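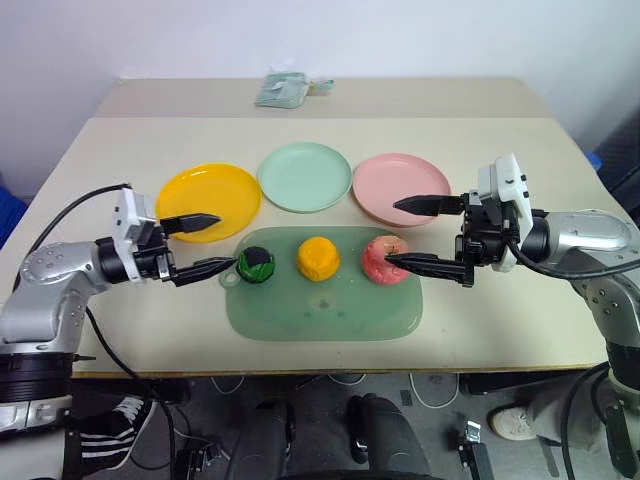

Niratora Arts Center | Clay and Ceramics Club

Our kiln is back!

Posted Friday, October 16, 2026

After a long, cold-kiln summer, the Clay and Ceramics Club is firing again. The new heating elements went in last week, the first test load came out beautifully, and the drying shelves are finally starting to clear. If you left a mug, a bowl or a very lopsided owl with us in the spring, there's a good chance it has been through its first firing by now and is waiting for you to pick a glaze.

The repair came to $800, parts and labor, and every cent of it was raised at the July yard sale. Thank you to everyone who brought boxes, bought boxes, or bought back their own boxes! The work was done by Kushnir Kiln Service over in Billach, who also replaced a cracked lid brick and showed us how to read the new controller. It beeps a lot. We're getting used to it.

Bohdana Maksymiv, who runs the Saturday studio, loaded the test firing herself and stayed until the temperature started to drop. "I opened the lid the next day and the cones had bent just the way they should," she said. "Then I went through the whole load piece by piece with a huge grin on my face. One handle came off and everything else was perfect."

The bigger news is what we can do with a working kiln. We have 423 pieces waiting on the shelves, from thimble-sized pinch pots up to a planter that takes two people to lift, and we plan to get through all of them before the winter show in February. Firings will run twice a week to start with. Members' work goes in by date, oldest first, so please check that your initials and the date are scratched into the bottom of each piece. Anything unmarked is on the low shelf by the sink – come and claim it, there are some lovely things down there.

Glazing nights start up again at the same time. The popular blues and greens have been restocked, along with a speckled cream that looked wonderful on the test tiles and a deep rust red that is new to all of us. Glaze is included in the monthly fee, as always. Please leave a clean band at the foot of your pot, wider than you think you need, because the new elements heat the bottom shelf more evenly and the runny glazes really do run.

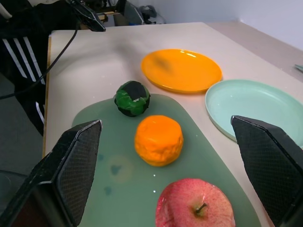
Beginners have their own start date too, and we're so pleased to be able to say that after months of turning people away. The hand-building course has 13 places and meets for 10 weeks, with the first four spent on pinching, coiling and joining. You don't need to own a single tool. People always ask what to work on at home between classes, and an ordinary plastic cutting board does the job very well. The pale green one shown is a good size, with plenty of room to set your pieces out, and the specks and blue-green spots on it don't matter a bit for practice. A rolling pin and an old butter knife will see you through most of the homework.

For anyone who would like more of a challenge, there will be a workshop on lidded jars later in the fall. Getting a lid to fit after it has shrunk twice is one of the most satisfying things in pottery, and also one of the most maddening, so bring patience and a spare lid. Sign-up for that one opens once the backlog is down to a single shelf.

Places on the beginners' course can be booked at the front desk or by phone during office hours. Current members can collect fired work any time the studio is open – the bisque pieces are on the long rack to the left of the door, and the owl is on the windowsill.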